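Floor tape and people at the table during sorting runs

Clarkalmont Makers Board > Automation > Shop practice

pelletgrid
We're writing house rules for bench work with the Tavares arm. Draft so far: hand speed capped at 200 mm/s whenever anyone is seated at the table, one person on the stop button, no loose cables across the walking side. What am I missing?

futton_nights
Who may reach in, and when. Ours says hands stay flat on the table or in your lap until the operator calls "clear."

1464mills
I'd drop the speed cap. At 200 a sorting run takes all Friday. We run 400 and keep people behind tape.

pelletgrid
Tape doesn't work for us. Somebody has to sit across from the arm to reset parts.

1464mills
Then reset between runs. A rule that lets people sit within reach is a weak rule, whatever the speed.

ohmwrecker
Disagree. Seated work is fine if force is limited and you've measured it — measured on your own bench, with your own gripper, not read off the spec sheet. We recheck every April and after any gripper change.

futton_nights
Same for us on the Tatodum job. Also put phones and laptops in the rules. Anything not part of the task goes off the table.

1464mills
Agree on that one, at least.

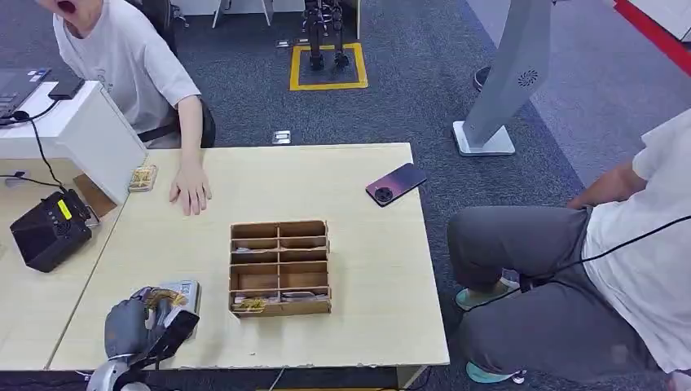 pelletgrid
Does the stop button operator need to be a different person from the one resetting parts?

ohmwrecker
Make it a different person. Someone handling parts is looking at the parts, and their hands are full.

1464mills
That means two people for every run. We can't staff that.

ohmwrecker
Then do fewer runs.

pelletgrid
Going with two people and 200 for now. I'll post draft 4 once the cable section is done.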